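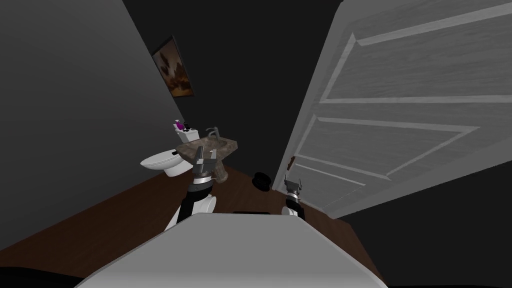
Figure 7.1 A simulated bathroom with a pedestal sink, seen over the robot's two open grippers.

Chapter 7
Can It Do the Chores Yet?

Ask people what they want from a robot and they rarely say "a welder." They want the bathroom cleaned! It's a great question to build a chapter on, and the answer changes a little every year. In our course trials at Anavholm, Danish Durrani gave a simulated robot 700 tries at one small household job. It finished 21 of them. By May, after a new round of training, the same job worked almost 30 percent of the time, and the whole lab cheered.

Simple jobs hide a lot of steps. Before a machine can put a thing away, it has to find it, get its fingers on both sides, close them at the right moment and keep hold while the arm moves. 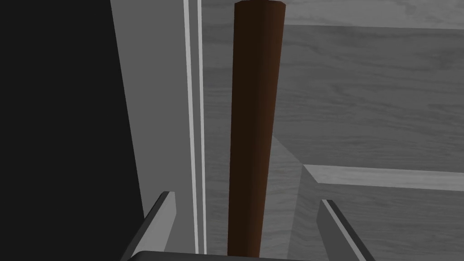 Why practice in simulation first?
A simulated robot can fail thousands of times without breaking a sink, and every failure can be replayed and studied.

Moving between rooms adds a second layer (and, to my mind, the most exciting one). The robot must fit its own wide body past doors while keeping track of both arms. Section 7.2 takes up this problem with Bastien Lecomte's planner, Planatlow.

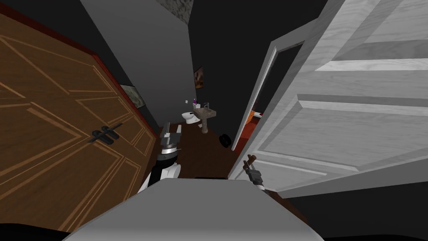 Figure 7.2 Two doors and a narrow hallway leading to the bathroom.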